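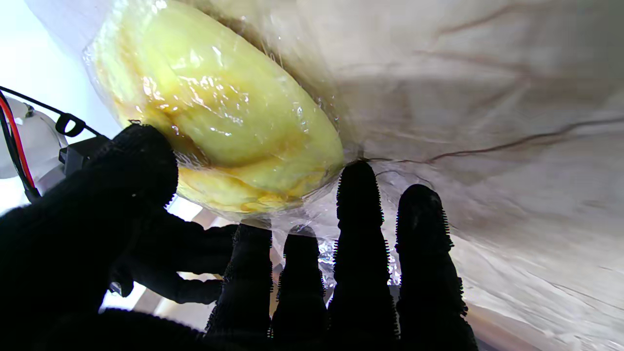 3. Authorship Agreements in the Two Programs

3.1 Setting

The interviews were done with students at Gullero College and Malermont College. Both run a summer term in which undergraduates are paid to work on a faculty member's project, and both ask the student and the mentor to sign an authorship agreement before work starts. The Gullero form is a single page. It asks who will write, who will present, and what happens to the data if the student graduates before the paper is sent out. The Malermont form, which is based on the older Cormier template, leaves the last point out.

We spoke with 19 students and five mentors. Most of the students were in their second or third year. Interviews were held in person in November, in an office away from the student's own department, and were recorded with consent. Students were asked to bring a copy of their signed form. Several could not find it, and in those cases we worked from the copy kept by the program office.

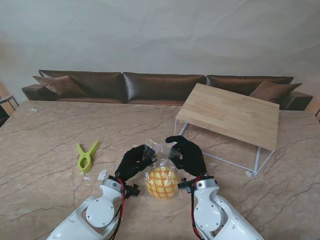
When did students first talk with a mentor about authorship?

Most had the talk on the day the form was due. A smaller group remembered it coming up at the first meeting, and two students said it came up only when a conference abstract was being written. Mentors tended to place the talk earlier than their students did. We have no way to settle this from the records, as neither form asks for the date of the discussion, only the date of signing.

3.2 What the forms left open

The most common gap was the meaning of "contribution." Students in the lab sciences took it to include collecting data and keeping equipment running. Their mentors more often meant analysis and writing. In the humanities projects the word caused less trouble, but students who had spent weeks transcribing letters were unsure if they would be named at all. One mentor at Malermont now attaches a list of tasks to the form and marks which ones lead to a byline and which to a line in the acknowledgments.

Figure 1. Black robot fingers with a clear plastic sheet.
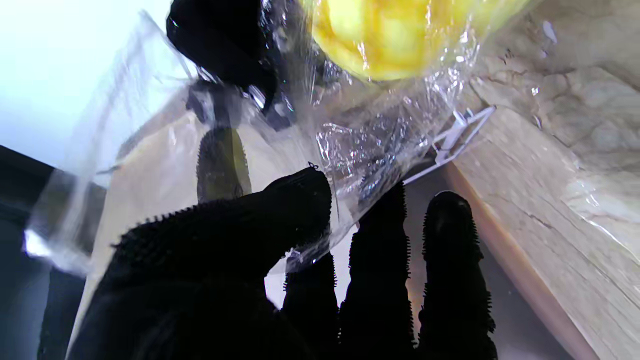

3.3 Changes made partway through

Projects changed after the forms were signed. A student would move to a different question, or a graduate student would join and take over the analysis. Gullero lets either party reopen the form at any time, but few students knew this. Those who did said they felt awkward asking. At Malermont the form can be changed only with the program director's approval.

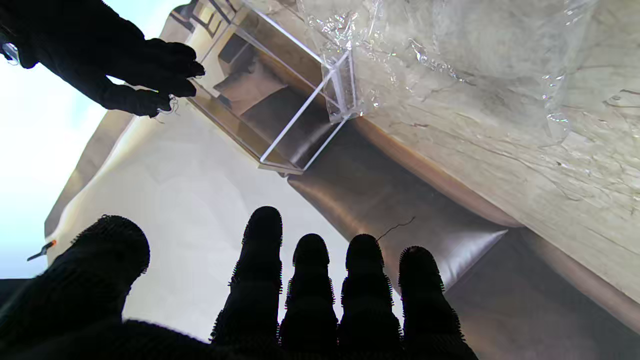 The students who did ask for a change usually had a second person to talk to first, often a librarian or a former supervisor. Calari, the shared online system both colleges use for summer records, keeps only the latest version of a form, so earlier terms are lost once an edit is saved. We return to this in Section 5.

Comments

Wiremu Whitelaw: Did you look at students who worked for credit instead of pay? Ours don't sign anything.

mgt_reader: The point about graduating before submission is a real one. Mine came out a year after I left and I found it by searching my own name.

Posted by LS: Is the task list from the Malermont mentor available anywhere? Would like to adapt it for our department.

We use cookies to remember your settings and count visits. Accept | Manage choices

Related items
Paying undergraduate researchers by stipend or by the hour
Poster sessions and first-year students
How mentors write recommendation letters after a summer project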